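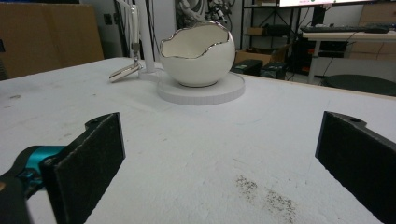 ## 4. Setting up the work surface and the first grind

Read this section before connecting the Skorham G2 burr grinder to power. It covers placement, burr seating, the first grind and cleaning. Water tank and filter installation for the Gellia brewer is covered in Section 5.

### 4.1 Placement

1. Choose a level, stable surface at least 475 mm deep.
2. Leave 50 mm of clearance behind the grinder so the motor vent is not blocked.
3. Route the power cord behind the unit. Do not let it hang over the front of the bench.
4. Check that all four feet are in contact with the surface. If the grinder rocks, turn the rear left foot anticlockwise until it sits flat.

**Note:** Fine grounds carry a static charge and cling to pale or fibrous coverings. A wipeable mat in a dark colour is easier to keep clean.

### 4.2 Seating the upper burr

1. Set the switch to OFF and unplug the grinder.
2. Turn the hopper to the unlock mark and lift it clear.
3. Brush any loose grounds from the burr chamber.
4. Lower the upper burr into the carrier with the red tab facing the front.
5. Press down evenly and turn clockwise until it clicks.
6. Refit the hopper and turn it to the lock mark.

**Caution:** The burr edges are sharp. Hold the burr by its handle only. 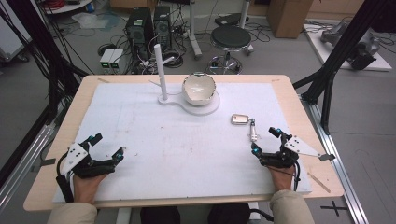
If the hopper will not reach the lock mark, the burr is not fully seated. Remove the hopper and repeat steps 4 to 6 – do not force it. Units fitted with the older Moradi carrier have no red tab. On these, line up the notch in the burr with the arrow on the carrier.

### 4.3 First grind

The burrs leave the factory with a light coating of food-grade oil. The first batch of grounds must be thrown out.

1. Set the grind collar to the middle of its range.
2. Add two level scoops of whole beans to the hopper and fit the lid.
3. Place the grounds bin under the chute.
4. Plug in the grinder and press START. It stops when the timer runs out.
5. Discard the grounds and empty the bin.

**Caution:** Move the collar to a finer setting only while the motor is running. Adjusting it with beans between the stationary burrs may jam the grinder.

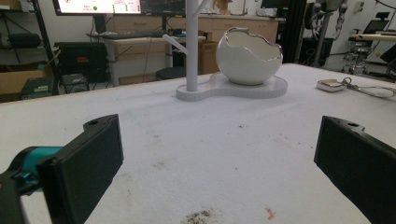 ### 4.4 Cleaning after use

1. Unplug the grinder.
2. Tap the chute lightly to release trapped grounds, then brush it out.
3. Wipe the body and bench with a dry cloth first, then a damp one. A damp cloth used first will smear fine grounds and may stain porous surfaces.
4. Wash the grounds bin in warm, soapy water and dry it fully before refitting.

**Note:** Do not put the burrs in the dishwasher. Use Teltia cleaning tablets or a stiff, dry brush.

If the motor hums but does not turn, switch off at once and go to Section 7.2, Clearing a jam.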